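15\. Februar

Seit Dezember liegt bei mir ein Auktionskatalog auf dem Küchentisch, aufgeschlagen bei Los 291: Reitersäbel, Klinge beidseitig gekehlt, Parierstange mit kleinen Löwenköpfen, Scheide fehlt. Das Auktionshaus heißt Tronetti und schreibt »fehlt« so, wie andere Leute »Meerblick« schreiben. 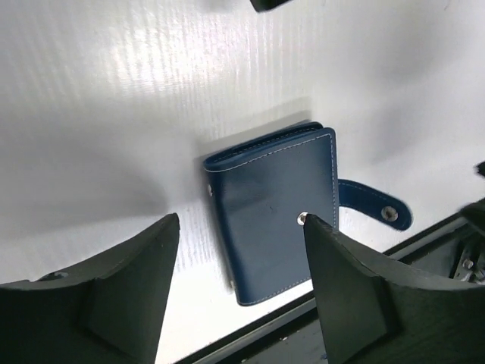
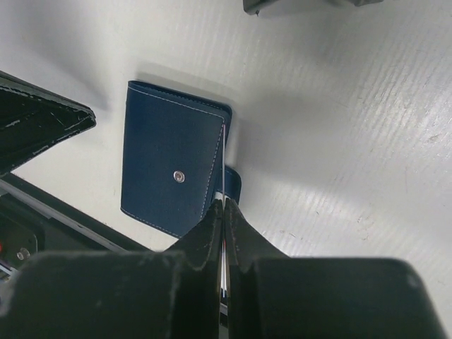
Lurdes Baptista meinte dazu nur, ein Säbel ohne Scheide sei wie ein Klavier ohne Deckel, man könne damit leben, aber es staube eben. Außerdem solle ich mir die Löwen genauer ansehen, der linke sei jünger als der rechte.

Also bin ich zur Vorbesichtigung gefahren. Man bekommt dort weiße Handschuhe in einer Einheitsgröße, die niemandem passt, und darf das Stück dann vier Minuten lang halten und wissend schauen. Ich habe wissend geschaut. Der linke Löwe ist tatsächlich ein Nachguss: weiche Mähne, kaum Ziselierung, ein Gesicht wie ein müder Pudel. Der rechte hat noch Kanten, und in den Augenwinkeln sitzt ein Rest Vergoldung. Auf der Fehlschärfe steht eine Marke, die der Katalog einem Klingenschmied namens Nogueira zuschreibt – mit Fragezeichen. Das Fragezeichen ist immerhin ehrlich datiert, es steht schon im alten Katalog der Sammlung Dallero, dort als Nummer 1324.

Was mir gefallen hat, war der Griff. Fischhaut, am Rücken blank gegriffen, die Drahtwicklung an zwei Stellen locker. Da hat jemand den Säbel getragen und nicht bloß über das Sofa gehängt. Die Klinge dagegen hat irgendwann ein Mensch mit Poliermaschine und guten Absichten erwischt. Von der Ätzung sieht man noch eine Ranke und ein halbes Pferd, die hintere Hälfte.

Der Ausruf lag bei 200 Euro. Ich hatte mir fest vorgenommen, bei 200 auch wieder aufzuhören, was rechnerisch genau ein Gebot ergibt. Dieses Gebot habe ich abgegeben, laut und deutlich. Danach haben zwei Telefone ohne mich weitergemacht.

Den Katalog behalte ich. Im Anhang sind noch ein paar Ortbänder aus Undbridge abgebildet, Messing, eines davon verbeult, und für Ortbänder ohne Scheide wäre bei mir durchaus Platz.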